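Clear plastic egg trays with toy eggs — keep the tray or use a bowl?
Household & Play > Toy storage
2,747 views

pavithra_s
Posts: 904
Posted 7:42 pm

I bought a Boveo clear tray to hold the toy eggs from our play kitchen. The old cardboard carton fell apart in May. I like being able to see the eggs, but they sit a little high in the cups and I keep ending up with some in the tray and some in a bowl. Is it worth keeping both, or should I pick one? 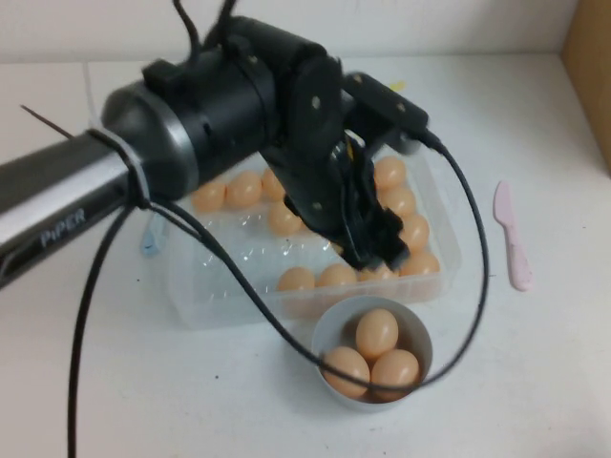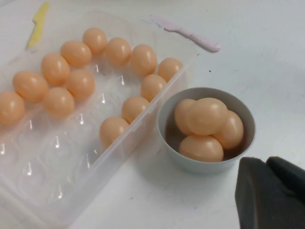 Tray and eggs on the white table.

Babak Ghasemi
Posts: 3,485
Posted 8:05 pm

Pick the bowl. Trays like that are made for the fridge. Real eggs want to be kept apart, toy eggs don't care. My kids dumped everything out of the cups within a minute and I was the only one who ever put them back.

kedeck_fan
Posts: 61
Posted 8:19 pm

Disagree with Babak. Putting each egg in a cup is half the game at our house. My daughter is 2 and will do it for a long time — fill the tray, empty it into a bowl, start over. I'd keep both on the shelf together.

Does the Boveo one come with a lid? The Kedeck tray does, but the hinge is thin and ours split.

pavithra_s
Posted 8:31 pm

No lid on mine. They sell one separately but I didn't want to pay for shipping on a piece of plastic.

Babak Ghasemi
Posted 8:40 pm

Then it won't stack, and that was going to be my next complaint. I used a Prodeck shoe box for all the play food in the end. Eggs, bread, the fish, everything. Five years and no cracks.

lowshelf
Posts: 212
Posted 9:14 pm

A shoe box is fine until somebody wants one egg and tips out the whole thing to find it.

On the fit, try turning the eggs pointy end down. I have the Grímsdóttir set, which may be a different size from yours, and they only sat right that way. Wash the tray by hand too. Mine went cloudy in the dishwasher and the corners warped enough that it rocks on the table.

pavithra_s
Posted 9:26 pm

Pointy end down is better, thanks. They still move if I carry it at an angle but they stay in the cups. I'm going to leave the bowl next to the tray for now and see which one gets used.

Babak Ghasemi
Posted 9:33 pm

It'll be the bowl.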